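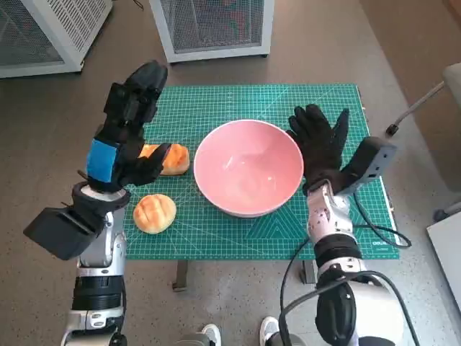

Home | Kitchen | Workshop | Laundry | Tools | Ask us

Chores and machines: what can be handed over yet

By Ailsa Niven

Readers ask every few months whether it is time to stop learning a chore and wait for a machine to do it. The short answer is no for most kitchens and sometimes for a shop floor. The longer answer depends on the chore, and it helps to break the chore down before spending money.

Sort the job first

Write the chore as separate moves. "Put the rolls in a bowl" is at least five: find the roll, get the fingers around it, lift, carry, let go. A person does these without a pause between them. A machine has to manage each one, and a failure at any step stops the rest. If you can't write the moves down on one side of a card, the job is not ready to be handed over.

Mark each move with one of these:

F — fixed. Same object, same place, same direction every time.
V — varies a little. Same object, but it shifts or turns.
S — soft or loose. Bread, cloth, cables, bags, greens.

All F: an ordinary machine will do it and has done so for years. Mostly V: possible, with setup and someone nearby. Any S: plan to do it by hand, or to stand over it.

Kitchen

Bread is a fair test item. A roll has a firm crust and a weak crumb, so the grip that holds it safely is close to the grip that dents it. Tongs have the same problem. If you use tongs on rolls, hold low on the sides and squeeze only until the roll stops sliding. A mechanical hand needs the same rule, and it has to get there with less feeling in the fingertips than you have.

Bowls are easier than bread to hold and harder to approach. A wide bowl with a thin rounded rim can be pinched at the rim, but the weight hangs to one side and the bowl tips. Two hands solve this. Use a wide bowl with a low center, keep it in the middle of the work area, and leave a hand's width clear on both sides. These are good habits for people too.

Dishwashing is already done by machine, and the machine works by making everything F: racks, fixed spray, fixed timer. Loading it is V and S, so you still load it. Murdo Lennox at Pavlow has timed himself loading a full rack at 94 seconds. He tells anyone selling him an automatic loader to bring theirs and a stopwatch. He has had no visits.

Wiping counters looks simple and is not. The motion is easy, but knowing when to stop depends on seeing a thin film on a shiny surface. Side light helps. Put a lamp at the far end of the counter, below eye level.

Work surface

A cutting mat with a printed grid is worth having whether you or a machine is doing the work. The lines give a reference for where things were and where they are now. Tips from our own bench:

Keep the mat square to the table edge.
Do not put shiny trays next to it. Reflections confuse cameras and tired eyes.
Set the items you will pick up nearest the hand that will pick them up.
Route cables outside the mat. A cable that can reach the work will reach the work.
Replace a mat when the lines wear off, even if the surface still cuts well.

Color contrast matters more than brightness. Golden bread on green is easy to pick out; pale dough on a pale board is not. For the same reason, mark anything that moves near your hands in a strong color. Ordinary tape will do. Press it down from the center out and check the edges at the end of the day, since a lifted edge catches on things.
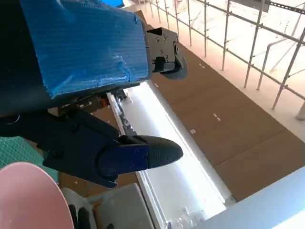

Blue tape on the arm; textured fingertip below it.

Grippers and fingers

For picking up mixed household items, the choice is between a hand with fingers and a simpler gripper with two. The simple one costs less, breaks less and is easier to clean around. It will hold a spoon handle, a jar lid on edge, a folded towel. It does poorly with anything that needs turning inside the grip, such as unscrewing a cap while holding the jar.

The fingered hand can wrap around a round object and spread the load. It has more parts to go wrong, and a glove over it will need changing. If you put gloves on any tool or hand, check for lint before food work. Knit gloves shed. Change them for smooth ones, or keep knit gloves for dry handling only.

Textured fingertips hold better on smooth packaging and worse on anything crumbly. The texture fills up. Brush it out with a dry toothbrush, then wipe.

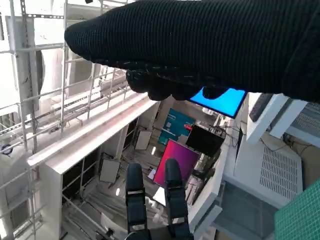
Open the grip a little wider than the object and no more. Too wide and the second finger arrives late, pushing the object along the table before it closes. The same fault shows up with kitchen tongs and with bench pliers. Bring one side to rest against the object first, then close the other to meet it.

Shop floor

A shop has an advantage over a kitchen: you are allowed to bolt things down. Senga Nisbet runs packing at Cruickshank, where one station puts the same lid on the same tub 3,000 times in a shift. That station is automatic. The next one along, where mixed orders go into bags, is not, and she has no plan to change it this year.

Her rule for a trial is plain. Run 60 items by machine and write down every time a person had to step in, including nudges. Nudges are the ones people leave out. Her last trial on bagging got 55 through without help, and the five that failed took longer to sort out than packing all 60 by hand.

Before any trial:

Put the stop button where the person stands, at waist height.
Keep the floor under the work table clear of loose items.
Tighten the table legs. A table that rocks will undo careful positioning.
Try the worst items first — the squashed roll, the bent lid.

So, yet?

Fetching, holding and placing single firm objects on a tidy table: close, with someone in the room. Folding, bagging, peeling, wiping and anything under a sink: keep doing it yourself. Sharp knives and hot pans stay with people for now. We will go through the list again in January. Send corrections with your own timings if you have them.

Related

Cleaning a cutting mat without lifting the lines
Tongs, tweezers and pliers: which grip for which job
Definh a work triangle on a short bench, by Alistair Swanson
Reader question: is the Lokura jar opener worth the drawer space?
Storing rolls overnight

Contact | Corrections | © Zullska Household Notes | Back to top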